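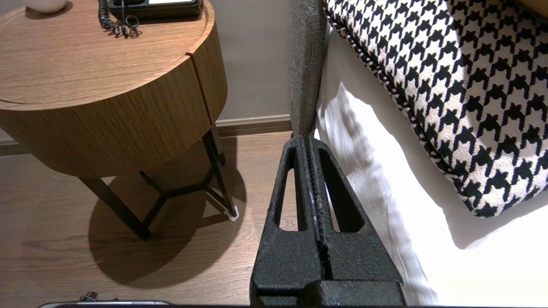 *A gripper between the nightstand and the bed, guest room work.*

**Mendomgate puts out house rules for robots in guest rooms**

Mendomgate has a rulebook for machines that work in bedrooms. It came out Thursday, runs 5 pages, and applies to every hotel and rental operator on its list. Rules start in July.

Short version: slow down near beds, leave the phone alone, write things down.

The longer version. Any arm working within reach of a bed or nightstand has to run at its reduced speed setting. No exceptions for empty rooms. Operators had asked for one, on the grounds that a vacant room is a vacant room, and the draft did have it in. Final text doesn't. Guests come back for a charger, the notes say, and the door sensor isn't always right.

Phones get a section to themselves. Room phones with a cord are to be treated as a fixed object. The arm may wipe next to one but may not lift it, slide it or pull on the cord. If the cord is in the way the job gets skipped and flagged for a person. Same goes for lamps and anything else with a cable going down behind the furniture.

Bedding is where most of the arguing went on. Fingers have to be closed, or nearly, whenever the gripper travels beside hanging fabric. They open again only for a task that needs it. Witer, which supplies arms to several of the properties, wanted a set distance from the bed instead. That was turned down as too hard to keep in small rooms, where the space beside the bed can be tighter than the distance they asked for.

Also in there:

- Finger surfaces checked before every shift, and swapped if there's a rough spot that could snag a sheet
- Wrist cameras off when a guest is in the room, unless the guest has said yes in writing
- No work between the bed and the wall without a stop button in reach of staff
- Furniture moved by accident gets logged, even if its put back

Logs are kept for 3000 working hours per machine. The draft said less. Sornel, which runs the bookings side for a lot of the smaller places, says its system can hold that much now and there will be no extra charge to members this year.

The rules cover 3511 rooms. Of those, 2542 already have some kind of machine service, mostly dusting and trash. The rest are either planning it or haven't decided, and they come under the same rules the day they start.

Fang, the trainer, will run the staff course. Half a day, on site, one person per shift has to have done it. Sign up through the member page. First dates are allready filling and the evening ones are gone.

What happens if a property doesn't comply: a written notice, then a second visit, then the machine comes out of guest rooms until the paperwork is in order. Hallways and laundry aren't affected.

Comments on the wiping section are still open, the rest is final. Printed copies at the Mendomgate front desk until 5 p.m.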